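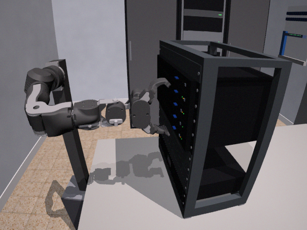 Oanh wanted to know, when I read her the first draft of this over the phone, whether you'd really care about teacups. I said you paid for the teacups, so you're getting the teacups!

Hi Corina, and everyone at the Garnero fund. It's been a busy stretch since my last update, so grab a coffee.

The secondhand tableware library is up and lending. We've taken in 2142 pieces so far, mostly from estate sales, church basements and two very early mornings at the Pludalum flea market (the gates open at 5 and the good dealers are half packed up by eight). The target in the grant was 3000 by the end of December. I think we'll make it, though I'd like to stop buying dinner plates now. We have plenty of dinner plates. What people ask for is serving dishes, cake stands and anything with a lid that still fits.

Nineteen families have borrowed sets for weddings, showers and one retirement lunch. Breakage is low – a gravy boat, a few saucers, and a sugar bowl that came back glued together so nicely I almost missed it. I haven't charged for any of those. The deposit covers it on paper, but I'd rather people came back.
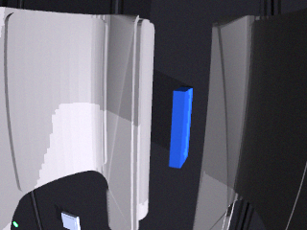 White gripper finger, close up.

Money next. We're under on purchases and over on storage. The shelving from Diretti cost more to deliver than the quote said, and I should have asked about stairs. I moved the difference out of the printing line, which means the pattern guide will be a folded sheet this year and the booklet will have to wait. If you'd like me to handle that another way, tell me soon, as I'm meant to send the file off in November.

The part I've enjoyed most is the pattern matching. Oanh Cù has been going through the odd pieces and putting them back into families, and she found us six matching soup plates from three different box lots. Six! We celebrated by eating soup out of them.

Still to do: the Shawky boxes (all unwashed, all wrapped in newspaper), a better sign-out form, and a decision on whether we lend silver plate. I lean toward yes for the flatware and no for the teapots. Let me know what you think about the silver, and I'll send the receipts in a separate envelope.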